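Pluroson 活动接驳调度台 使用手册
第四章 大型活动期间的道路封闭与接驳班车设置 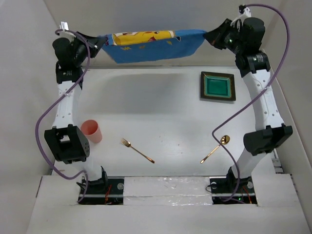

本章适用于已经装好调度台、并且收到市政封路通知的人。还没装好的请回到第二章；还没收到通知的请再等等，通知通常会在你决定不再等的那个下午到达。

文中一律以 Brullside 音乐周为例。音乐周在五月举行，主会场占用码头前广场和 Oltska 大街的北半段，公交要绕行，自行车要推行，开车来的人要做好心理准备。

4.1 开始之前

请备齐以下各项：

封路通知的最终版（文件名里带“最终”二字的往往有好几份，以盖章的那份为准）
调度台管理员账号
接驳车辆清单，含座位数和轮椅位
一位熟悉 Oltska 大街单行方向的同事

注意：封路通知中的时间指围挡合拢的时间。围挡开始摆放要早 90 分钟，这段时间里道路在纸面上是通的。系统默认按纸面计算，请在 4.2 第 4 步改掉。

4.2 录入封闭路段

1. 登录后打开“路网”，选择“临时封闭”，点“新建”。
2. 在地图上点选封闭路段的起点和终点。两点之间如有环岛，系统会自作主张选较长的一侧，请手动拖回来。
3. 填写封闭时段。跨午夜的封闭要拆成两条录入。我们知道这很烦，下一版会改，上一版的手册里也是这么写的。
4. 将“提前生效”设为 90 分钟。
5. 勾选允许通行的对象：行人、推行自行车、急救车辆、沿街住户。沿街住户需要凭证，凭证模板在“打印”菜单最底下。
6. 点“校验”。出现绿色对勾后再点“保存”。两个按钮挨得很近，顺序点反的话会存下一条未经校验的记录，班车会照着它开。

小心：请勿在活动当天删除封闭记录。提前开放道路时，用“提前结束”。删除会同时清掉绕行公告，站牌上将只剩一句“祝您旅途愉快”。

4.3 设置接驳线路

Brullside 的接驳分两条线：A 线从火车站到码头广场西口，B 线从 Pitkänen 停车场到音乐周东门。

1. 进入“线路”，选择“活动接驳”，输入线路名称。名称最多 20 个字符，赞助商全称一般放不下，请提前跟对方谈好缩写。
2. 依次添加站点。临时站点要先在“站点库”里登记，否则司机终端上会显示为“某处”。
3. 设定发车间隔。A 线平时 20 分钟一班，散场后改为连续发车，坐满即走。
4. 填写停车容量。Pitkänen 停车场共有 826 个车位，其中 145 个留给演出人员、医疗组和残障人士，这部分不要计入对外显示的余位。
5. 指定末班车。末班车时间应晚于散场时间，而散场时间应以安可曲结束为准，节目单上的那个时间仅供怀念。
6. 点“试运行”，看虚拟班车在地图上走完一圈。如果它在 Oltska 大街逆行，请去找 4.1 中提到的那位同事。

注意：A、B 两线不要共用落客点。首届音乐周曾经共用过，结果两条线的乘客互换了目的地，停车场收获了一批热情的乐迷。

4.4 发布公告

1. 打开“公告”，选择模板“绕行及接驳”。
2. 核对自动填入的路名和时间。模板会把“北半段”缩写成“北半”，请补全。
3. 在正文第一句写清楚大家最好怎么来：步行、骑车或坐公交。放在第三段等于没写。
4. 注明自行车寄存点的位置和关闭时间，无人认领的车辆次日移交码头办公室。
5. 选择发布渠道：站牌、网站、短信。短信只发给订阅用户，且只能发一次，错字将永久保留。
6. 由第二人复核后发布。复核人不能与撰写人使用同一账号，换一顶帽子也不行。

4.5 活动当天

1. 围挡开始摆放前，确认所有司机终端已收到最新线路。终端右上角应为蓝点；灰点表示仍在用旧线路，请让司机下拉刷新。
2. 每小时查看一次停车场余位。余位低于一成时，把入口指示切换为“满”，并将来车引到备用场地。别等到真正归零，路上总还有一串车正朝这边来。
3. 遇急救车辆通行，点“暂停发车”，通过后再点“恢复”。忘点恢复的情况下，系统每十分钟响一声。声音很轻，建议接上音箱。
4. 散场后保持一名调度员在岗，直到最后一辆接驳车回场。

4.6 常见问题

地图上封闭路段显示为虚线：记录已保存但未校验，回到 4.2 第 6 步。

站牌仍显示平日时刻：站牌缓存尚未更新，可在“设备”中强制刷新。若仍无变化，派人去把站牌断电重启，并随身带一张纸质时刻表，候车的人会围上来。

余位出现负数：出口感应器把进场车辆重复计了数。先手工清点，再点“校正”。

住户投诉无法回家：检查 4.2 第 5 步是否勾选了沿街住户。勾选了还进不去的，请联系现场围挡负责人 Nelli Lahtinen，电话见封底内页。系统账号方面的问题找 Oona Sjöberg，她上午十点以后接电话，音乐周期间全天都接，语气视时段而定。

下一章介绍活动结束后如何恢复常规线路，以及如何导出客流报表。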